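Riltness College of Household Studies
Textile Care, Unit 2: Washing Small Plush Articles at the Basin
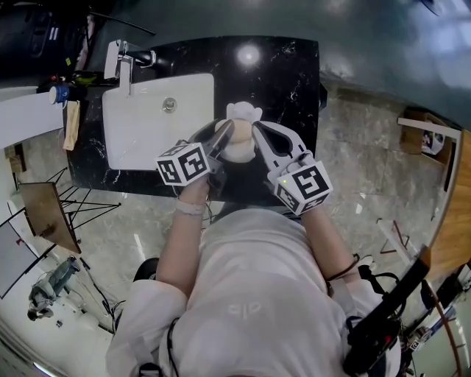
Plush toys are among the most frequently washed small textiles in a household with young children, and they are often washed badly. The usual faults are excess detergent, water that is too hot, and drying that stops when only the surface is dry. This handout covers hand washing at a bathroom or utility basin. Machine washing is treated in Unit 3.

Inspection

Read the sewn-in label first. Articles marked "surface wash only" are excluded from the full method and are cleaned with a damp cloth. Press the toy between the fingers and feel for battery boxes, sound units, wire, or bean filling. Check every seam, and close any open stitching before the article meets water. Loose eyes or noses must be secured or removed. Pale plush should be checked under good light for stains, which are noted on the record sheet.

Preparing the work area

Wipe down the counter and rinse the basin and drain. Polished dark stone shows water marks quickly, so keep a dry cloth within reach. Move cups, toothbrushes, and electrical appliances well away from the washing area.

Washing

Fill the basin with lukewarm water and add a small measure of mild liquid detergent. Students using the Garside practice solution should dilute it as directed on the course sheet. Submerge the toy and press it repeatedly with flat, even pressure from both sides. Do not twist or wring. Twisting shifts the filling toward the limbs and strains the neck seam, which on most small toys is the weakest point. Work stains with a soft brush, following the direction of the pile.

Rinsing

Drain and refill until pressing releases no foam. Detergent left in the pile dries stiff and attracts soil.

Removing water and drying

Press the toy over the basin, then roll it in a clean towel and press again. Weigh the article before washing and after towel pressing. A toy with a dry weight of 93 grams should be below 200 grams before it goes to the rack. Reshape the head and body by hand and dry in moving air away from direct heat. Brush the pile once the surface is dry. The article is finished only when it has returned to its starting weight.

Required reading for the next session: Wiesława Śliwiński, "Filled Articles," in the Pletcombe course reader. Record sheets are to be left in the tray outside Room 910.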